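Orange Bottles on the Green Mat
Gallery by Olga Matos

Welcome to my small gallery from the packing table at Borkside. In this room we sort drinks, sauces and cleaning products before they go to the shelves of Plalar, and on 13th January it was the turn of the orange bottles. I like this color very much, it makes even a winter morning more friendly. The full delivery was 200 bottles, and we put 16 in each carton.

1. On the mat
Two bottles are lying down and two are standing at the back, three of them with a similar white label. The yellow plastic sheet on the left side is quite crumpled.
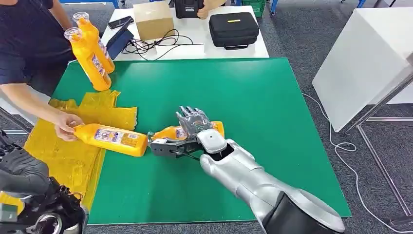
2. Closer to the label
From near, the plastic is shiny and lets some light pass. I like the red round logo with the Chinese characters, and also the thin red line which goes around the bottle. I cannot read Chinese, so if a visitor knows what such labels usually say, please write to me.

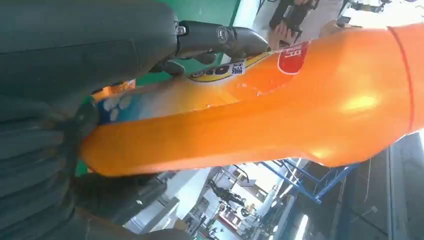 Sezer wrote to me that bottles with a narrow neck should travel standing up, with a piece of cardboard between the rows, and that a carton of 16 is already too heavy for one person to carry down the stairs. Next time we will try with nine.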